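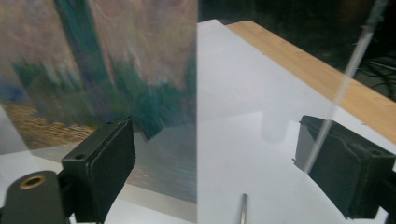 Framing a print behind clear acrylic is my favorite way to get a picture onto a shelf without drilling the wall. I've put together more of these Bedon stands than I can remember, so I wrote this section the way I'd explain it to you at my own kitchen table. Look at a landscape print through the sheet and you'll see what you're checking for: pinks and teals gone streaky and blurred on the covered side, everything crisp on the bare side. Some of that can be film or smears, and some can be the sheet itself, so sort it out before you fasten anything!

Home Stands Frames Set-up Guides Contact
Reading time: 3 min

4. Fitting the front sheet

You'll need the sheet, the upright, the pins from the small bag, a microfiber cloth and a clean white table (or a big piece of white paper, if your table is as beat-up as mine).

1. Wash your hands and take off any rings. I skipped this once and still see the scratch every morning.

2. Pick at one corner of the protective film with a fingernail and peel slowly, keeping the film low and flat. Do the back first, then the front.

3. Wipe with lukewarm water and one drop of dish soap, working top to bottom. Let it dry for 20 minutes.

CAUTION: No window cleaner, no alcohol, no paper towels. They can leave the sheet cloudy, and you can't polish that out at home.

4. Stand the sheet up on its long edge and look at your print through it. If the picture still looks smeared, turn the sheet around and try again. A sheet that's blurry both ways should go back – keep the order slip.

5. Now set the upright on the table and lay one pin down flat beside it, so you can get at it with your free hand. 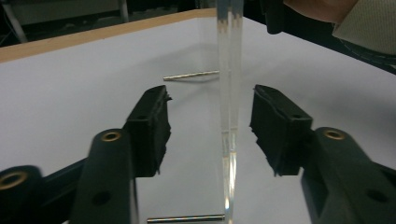
6. Hold the upright by its edges, never by the face, and slide the pin in with your fingers only. It should stop by itself. If it doesn't want to go, back it out, turn it a little and try again (please don't reach for the hammer).

7. Do the same on the other side, then lower the sheet into place and slip the print in behind it.

Note: The Varine size is 14 inches tall and takes the short pins. The Brarkari takes the long ones. Peiyu Yan packs our spares, so if you got the wrong bag, write to her and ask for part 532.

8. Check the pins again after a day or so on the shelf, and keep the stand out of direct sun.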